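Home | About the Fund | Projects | Reports | Contact

Progress report: Mixed Household Items Sorting Project
Submitted to the Beddoe Fund by Mabli Parri, project lead
5 February 2022

1. Where we are

This report covers the second half of the grant period. The project sorts the mixed household items that come to the Droltmont reuse center in boxes and bags, mostly from house clearances and people moving out of apartments. Before the grant, anything that arrived mixed was either picked over for the best pieces or sent straight to disposal. The aim was to give every load a proper sort and to write down how it should be done, so the other centers in the county could copy it.

The sorting room has been open since the end of the summer. The benches, shelving and lighting are in. The written guide is in its second draft. We are behind on one item, the training days, which is covered in section 5.

2. The room

The room is the old paint store at the back of the building. We had the floor sealed and a second door put in so that loads can come in from the yard without going through the shop. The Fund agreed in the last review that we could move money from the signage line to the door, and the work was finished inside that amount.

Shelving came from Plosard. Two of the uprights were the wrong height and were replaced at no cost, but it took a while and for most of that time we stacked crates along the back wall. The shelves are now labeled by category. We changed the labels once already - the first set had too many headings and people were putting the same thing in three different places.

Heating is still a problem. The wall heater is fine near the door and does very little at the far bench. We are using a portable one and have asked the landlord for a quote.

3. How the sorting works

Loads are weighed at the yard door, entered in the log and given a number. They are then tipped out in small lots and sorted at the bench. We handle up to 8 loads in a working day, fewer if there is a lot of glass.

The guide sets out the order of work. Sharp and broken things come out first. Food and drink containers come out next and go to recycling. After that the sorter works through kitchen items, personal care items, toys, textiles, and everything else. Each item gets one of four results: shop, wash and then shop, recycle, or dispose.

Most items are easy. Pans, mugs, books and board games take no time at all. The slow part is the small loose stuff from drawers and the bottoms of boxes, where one handful can include things from every category. In the first draft of the guide we gave this half a page. In the second draft it has its own chapter, with worked cases for the things that sorters asked about most.

4. Changes to the guide since the last report

Rhiannon Hughes has been responsible for the guide and has tested each chapter with new sorters before it was approved. The main changes are these.

Personal care. The first draft sent all hairbrushes and combs to disposal. Several sorters thought this was wasteful for wooden brushes in good condition. We now allow them through if they can be cleaned properly, and they go on the wash shelf. Plastic combs are still disposed of. Toothbrushes and razors are always disposed of.

Kitchen tools. Spatulas, ladles and tongs are washed and sold in bundles. A single spatula does not sell by itself at any price worth putting on a label. Anything with a melted or cracked edge is disposed of, and the guide now says to run a gloved finger along the edge to check. 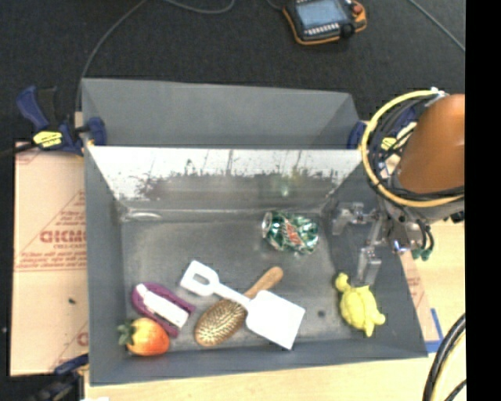

Drink cans. Cans go to metal recycling whether they are crushed or whole. The old wording said "empty cans," and new sorters were setting aside the ones they were not sure about. The new wording tells them to tip the can over the sink and then put it in the metal crate.

Toys and play food. Toy fruit and vegetables come in singly all the time, usually under everything else. They used to go out with the odds and ends. We now keep a crate for them and sell them by the bag, and nursery schools have been buying them. Anything small enough to be a choking risk is kept out of the bags. The size check is in the appendix to the guide.

Unidentified items. Sorters are asked to spend no more than a minute on something they can't name. It then goes on the query tray and the shift lead decides at the end of the day. Before this rule was in place people could spend a long time passing a thing back and forth. The tray is emptied daily and nothing on it is carried over.

5. Training

The grant plan called for 5 training days for staff from other centers. We have held three. The fourth was set for December and was canceled when two of the centers could not release anyone before the holidays. Both remaining days will be held before the end of the grant, and the centers have confirmed in writing.

Feedback from the days we have held was mostly good. People wanted more time at the bench and less time on the log. We have cut the log session down and moved it to the end. One center said that our categories would not fit its shop layout, which is fair. Rhiannon is adding a page on how to merge categories for smaller sites.

6. Loads and results

We have sorted about 200 loads since opening. The share going to disposal is lower than it was before the project, although the earlier records were kept by the skip and not by the load, so the two can't be compared exactly. We will give the best figure we can in the final report and explain how it was reached.

The wash shelf is the main hold-up. Items are sorted faster than they can be washed, and by the end of a busy week the shelf is full. We looked at a used commercial dishwasher from Brukier, but the drain in the room is too small for it. We will add a second sink instead, using what is left in the equipment line.

7. Spending

Spending is within budget on every line except heating, which is over because of the portable heater. The amount is small and we are not asking for more money. We would like to move $100 from printing to heating. The guide will be sent out mainly as a file, so the full printing amount will not be needed.

8. Next steps

- Fit the second sink and move the wash shelf next to it.
- Hold the two remaining training days.
- Finish the third draft of the guide, including the page for smaller sites.
- Get an answer from the landlord on the wall heater.
- Close the log at the end of the grant period and prepare the figures for the final report.

The spending table and a copy of the second draft have been sent separately. Questions about the guide should go to Rhiannon Hughes, and questions about the budget to me.

Mabli Parri

Contact us | Copyright 2022 Droltmont Reuse Center | Back to top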